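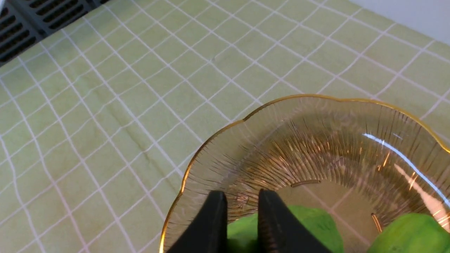
## Call for participants: teleoperated grasping of transparent tableware

The Landunitz manipulation group in Prirnstead is looking for 13 people to take part in a study of how operators place a two-finger gripper near clear glass. Posted Oct 20, 2020.

### Background

Depth sensors return poor readings on glass. Our August pilot, run at the Terkcombe site, compared grasps planned from depth data with grasps steered by a person watching only the wrist camera. Operators did better on ribbed and tinted dishes, and worse where a reflection crossed the rim. A printed grid under the dish appeared to help, as the lines bend where they pass behind the glass. The pilot was too small to separate the effect of the grid from the effect of practice. The present study is meant to do that.

### What you will do

- Attend 2 sessions on separate days.
- Complete 100 grasp attempts per session on glass dishes, with and without other objects nearby. Half are done over a gridded mat, half over a plain one.
- Mark the rim of the dish on 300 still frames taken from the wrist view. This part can be done from home.
- Fill in a short workload form after each block.

### Requirements

- Age 18 or over, with normal or corrected vision. Colored lenses are not permitted.
- Able to use a hand controller with either hand.
- No earlier participation in the Terkcombe pilot.

Experience with robots is not needed. Prior use of the Sorrentino control software must be declared – it does not exclude you, but it affects group assignment.

### Payment and data

Sessions are paid at the standard participant rate, including any session stopped early. We record gripper position, controller input and wrist video. No video of participants is made.

### To apply

Write to Venla Huttunen, study coordinator, at the Prirnstead office. State your dominant hand and the days you are available.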